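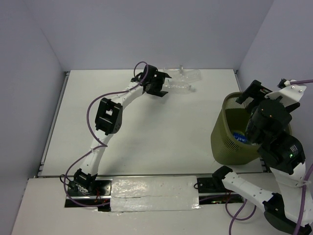
Page 7 of 10

Selasitz Boards > Household > Waste and recycling > Mesh baskets for plastics: worth it or not

snorra_k
Carrying on from the previous page. The basket I am asking about is the olive-green mesh type, as in the picture at the top. Clear bottles go in, wrappers go in, and the whole lot is carried down to the yard bins. I have two questions. Does the perforated side make any practical difference compared with a solid bin, and do people crush bottles lengthways or flat before they go in?

dafis_9
Mesh lets residual moisture evaporate. A solid bin with a liner holds it. If your bottles are drained and the caps are back on, the difference is small. If they go in with the caps off, expect drips through the grid and a mark on whatever the basket stands on.

Mikkelsen V
Disagree with the first part. Evaporation from inside a bottle happens through the neck, and the neck is the same size whatever you put it in. The mesh only helps with the outside of the bottle, and with wrappers. I used a Flimo mesh basket for 20 months and changed to a solid one on cleaning grounds. Mesh has to be brushed. A solid bin is wiped.

snorra_k
How often were you brushing it?

Mikkelsen V
Every second week. Dust and label glue collect where the strands cross. Warm water and washing-up liquid, old nail brush, rinse from the outside inwards.

tollgate
On crushing: flat, cap off, squeeze the air out, cap back on. A bottle crumpled by hand with the cap off springs back a good way and takes up nearly as much room as before. There are two clear pieces lying at the back in that picture and the bottle has been crumpled, so it would be worth flattening properly before it goes in the basket.

dafis_9
Depends on the collection. Ours is a deposit scheme and the return machine rejects anything it can't read. Flatten a deposit bottle and you lose the money. snorra_k, are yours deposit bottles?

snorra_k
Mixed. The water bottles carry a deposit, the cordial ones do not. I had been putting everything together.

dafis_9
Then separate them before you crush anything. Deposit bottles whole, label on, in a bag on a hook. The rest flattened and into the basket.

tollgate
Accepted. I was assuming kerbside.

Mikkelsen V
One more point about the blue thing with white markings at the bottom of the basket. If it is a film wrapper, check whether your council takes film at all. Ours stopped in February and it now goes in general waste. If it is a bottle label, leave labels on in future. Sorting plants remove them, and loose labels tend to fall through to the fines.

clumunari_resident
We have shared bins at Clumunari and the notice on the door says labels OFF. So that is not universal.

Mikkelsen V
Does the notice give a reason?

clumunari_resident
No. It has been up since before I moved in — the bottom half has faded and the part on glass can't be read at all.

Mikkelsen V
I would ring them, in that case. Some of those notices predate the current contractor.

snorra_k
Back to the basket. Is a liner pointless in mesh?

dafis_9
Not pointless, but you lose the airflow, and thin bags snag on the grid when they are pulled out. If you want a liner, buy a solid bin.

tollgate
I line mine with a sheet of newspaper, base only. It catches drips and goes out with the paper.

snorra_k
That will do for me. I'll try the newspaper and keep the deposit bottles on a hook by the door. Signing my name for once as I see there is another snorra on here now.
Kaj Snorradóttir

dafis_9
Use a strong hook. Whole bottles weigh very little but the bag swings every time the door is opened.

3,923 views

Next page: 8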